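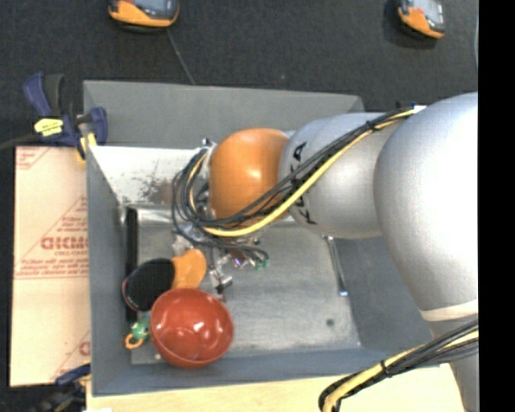
Workshop Tips from the Drimside Open Day

The Drimside training workshop opened its doors on 18 September 2022 for demonstrations of robot arms picking items out of bins. Visitors asked the staff many practical questions, and the advice given most often is set out below for home and school workshops.

Clamping a bin or tray
Clamp a metal bin to the bench before any work is done inside it. A bar clamp with a padded jaw will not mark the rim. Tighten by hand, push the bin firmly from each side, and tighten again.

Tying cables
Bundle cables that travel together and fasten them with ties at intervals. Leave a generous loop wherever a joint bends. Trim the tail of each tie flush, as a cut end can scratch the hand.

Choosing practice objects
A mixed set teaches more than a matched one. A round bowl, a flat piece, a long bar and a small toy each call for a different grip. Shiny surfaces are harder for cameras to judge, so include one or two. Long, thin items tend to settle along the walls and should be moved toward the middle between runs.

Caring for the bin floor
Light scratches in a metal floor do no harm. Wipe with a damp cloth and dry at once. Scouring powder should not be used.

Attending a demonstration
Remain behind the floor line while an arm is powered. Children under 4 are not admitted to the Arnotholm hall, and each session is limited to 85 visitors. Printed copies of this page may be requested at the front desk under leaflet number 3491.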